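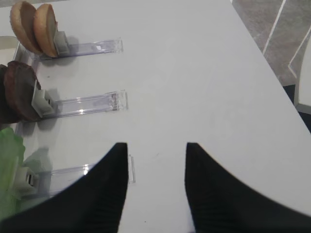 Kudska Studio Withdraws Mobile Puzzle Game After Copying Complaint

2 min read
118 shares | 14 comments

The game studio Kudska has withdrawn its mobile puzzle title Gekenwood from sale following a complaint that its level designs closely matched those of an older game by the independent developer Sekby. The two companies confirmed the decision in a joint statement and said that no court action is planned.

Gekenwood was released in September and asks players to route a river through a series of walled gardens before nightfall. Sekby's game, Nguyen, is named for the gardener who serves as its main character and uses a similar premise. Players of the older title began posting comparisons shortly after the release, and Sekby submitted a formal complaint the same month.

According to the statement, a review carried out for both parties compared the full set of levels in each game. It found 14 levels in Gekenwood in which the placement of walls, gates and water sources was identical to a level in Nguyen. Several others were judged to be similar but within the normal range for the genre. The review did not find that any program code or artwork had been copied.

"The general idea of moving water across a grid does not belong to any one studio, and we have never claimed otherwise," said Snædís Briem, managing director of Sekby. "Our complaint concerned specific layouts that our designers spent a long time testing. We are satisfied with the outcome."

Kudska said the layouts had entered the project at an early stage, when the team used existing levels as stand-ins while the water system was being built. The stand-ins were to be replaced before release.
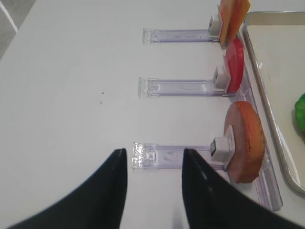

"That work was marked as complete when it was not," said Gebremedhin Assefa, head of production at Kudska. "The responsibility rests with the studio and with our own checks. We have apologized to Sekby, and we apologize to the players who bought the game in good faith."

Customers who purchased Gekenwood may request a full refund through the store where they bought it. Those who prefer to keep the game will be able to go on playing the version already on their device, although online rankings have been switched off. Saved progress will carry over if the title returns to sale.

Kudska intends to bring the game back with new levels in place of the disputed ones. Gladys Laizer, a puzzle designer who has not worked for either company before, has been engaged to lead that work. Sekby will be given the opportunity to look over the new levels before release – a condition that both studios described as voluntary. No release date has been set.

The studios did not disclose whether any payment was made. They did confirm that Sekby will receive a credit in the revised edition, and that the names of the two designers of the original layouts, Baldur Blöndal and Ea Hafþórsson, will be listed there.

Nguyen remains on sale and is not affected by the agreement. Sekby said a free update with additional levels is in preparation and will be offered to all current owners of the game.

Contact the newsroom | Copyright, all rights reserved | Back to top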